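March 24, 2020

Gripper log, shirt folding. Unit 008, the one on the Ruvlow mount.

Lost most of the morning to this so writing it down before I forget the order of things.

Fault: right-hand unit drops its finger width reading partway through an episode. Jaw still moves fine on the trigger, but the logged width sticks at whatever it last was and stays there till power cycle. No error on the console. Nothing in the Worden log either, which annoyed me more than the fault. First spotted it on playback – sleeve clearly pinched on the video, width trace flat as a ruler.

Went back through yesterday's batch. 106 episodes, 9 with the flat trace. All nine are right hand, none left. All of them freeze during the second fold, when the wrist is rolled over to bring the hem up. So: cable, or connector, or something that minds being upside down.

Tried:
– swapped USB leads left to right. Fault stayed with 008. Not the lead then.
– reflashed from the Horano build. No change.
– dropped the polling from 700 Hz to something sane. Still froze, just took longer.
– opened the body. Encoder plug seated but wobbly, no latch on it at all. Wiggled it with the trace running and got the freeze three times in a row. Thats it.

Bodged it with a dab of hot glue across the plug and a bit of foam behind. Not pretty. Closed up, did the screws by hand, not the driver (the inserts are already tired from October).

Then back to the bed with both units for a proper go, T-shirts only to start with. Wrist rolls exaggerated on purpose. Long session, tired arms, no freeze so far. I don't trust it yet.

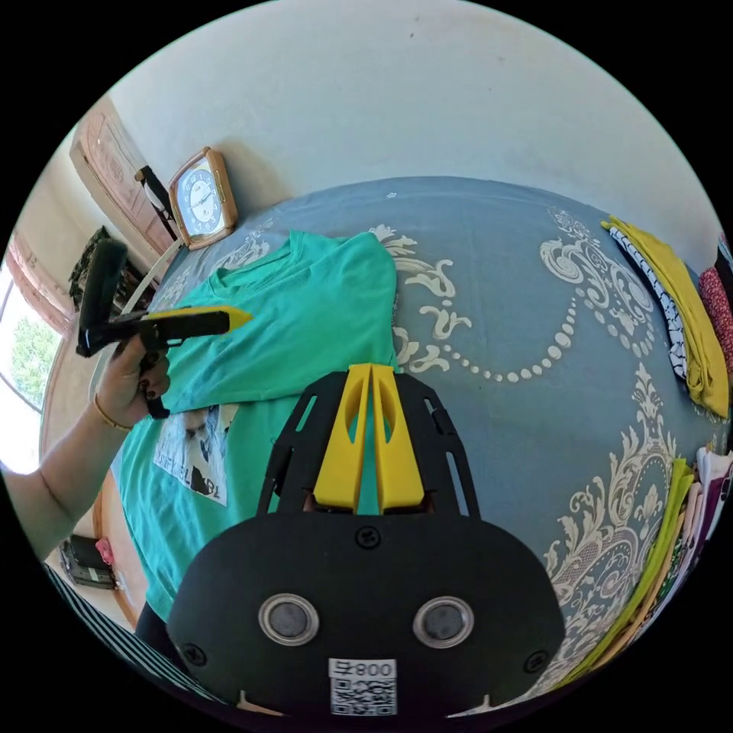

Retest after glue, 008 nearest the camera, green tee on the bed.

Safety bit, should have gone first. While the width was stuck the replay on the bench arm closed on the stale value and kept pushing. It was only cloth in the jaw, but a hand could have been in there. Replay now refuses to start if width hasn't changed for 4,000 samples while the trigger has. Crude, will trip on long holds, leave it in anyway. Do not comment it out to get a demo going.

To do:
– latching connector for 008, and check the left unit for the same wobbly plug before it goes as well
– pull the nine bad episodes out of the Yang set, they are tagged but still in the folder
– flat-trace check at upload, not at playback
– glue is temporay. Look at it again after around 700 cycles
– more foam, used the last of it

Bench arm stays off at the wall until the replay check has been tried by someone other than me.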